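4.2 What fasting does to the rest of the week

I should say up front that I went into the Skirncombe study thinking fasting was mostly a private matter between a person and God, and that the interviews would bear me out. I'd been raised on Matthew 6 – wash your face, comb your hair, don't let anyone see – and I'd read it the way most people in my church read it, as a rule about keeping quiet. So when Usha Chowdary and I sat down with the 22 people who had agreed to talk to us, my first question was always some version of "who else knows you're doing this?" I expected a lot of shrugging.

What I got was lists! Spouses knew, of course, and kids, and the person at the next desk who kept offering doughnuts. Bijan Hosseinzadeh, whose fast ran from Sunday supper to Monday supper, told us that his whole shift knew, and that two of them had started asking him to pray for things while he was at it (a sister's surgery, a landlord). He was a little embarrassed by this. He'd been trying to keep it quiet and it had leaked out through the simple fact that people eat lunch together.

Now, there's an older argument in the literature that this kind of leaking spoils the fast, or at least changes it into something else. I used to find that argument pretty strong. If the reward for being seen is being seen, then Bijan has had his reward, and that's that. But I don't think the passage can carry that much weight. The people Jesus is talking about there want to be noticed, and they go to some trouble over it. Bijan went to trouble in the other direction and got noticed anyway. I'd rather put the weight on the wanting, as Nair does in his short book on the Sermon on the Mount, and leave the question of who happened to find out to one side.

The second thing that came up, over and over, was drink. We hadn't planned a question on it. Our interview guide had a single line about food and I assumed water would take care of itself. Well, it didn't. Elango Marar takes nothing at all until sunset. Lavanya Rao takes water and black tea. Several people at Jellow Street Chapel allow juice, and one of them allows milk as long as it's before noon, for reasons she got from her grandmother and has never looked into. We ended up sorting the answers into 5 groups, and I'm still not sure where a couple of them belong. Figure 3 goes with this part of the section.

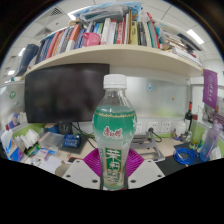 Figure 3. A bottled drink.

Lavanya's account is the one I keep going back to. She had started out with a strict fast, no food and no water, and had kept it up through most of one February before giving in and having tea. She was sure she'd failed. She told her pastor so, and he asked her what she had prayed about that month, and she couldn't remember a single thing. All her attention had gone to the rule. With the tea back in, she said, she could think about God again. I realize one story proves very little, and Usha (who is much more careful than I am) wrote "one story!" in the margin of my draft. Fair enough. Still, it fits with what the older writers say about the body getting in the way when it's pushed too hard.

Mohandas Kulkarni read an early version of this section and raised a good objection. If any drink is fine, and it's fine for people to know, and the length is up to you, then what's left of the practice? Couldn't a person skip breakfast and call it a fast? I think the answer is yes, a person could, and a few of ours more or less did. What they shared with Elango and his sunset rule was that the missed meal had a prayer put in its place. The group at Plutard was the clearest on this. They meet in the church kitchen at the hour they'd normally be eating, they sit at the same table, and they read a psalm out loud. Some weeks it takes 2 minutes and everyone goes home – no one seems to mind.

That brings me to the question of requests, and whether people fast in order to get something. I'll take that up in 4.3, where the interviews are a good deal messier.

3 comments
14 shares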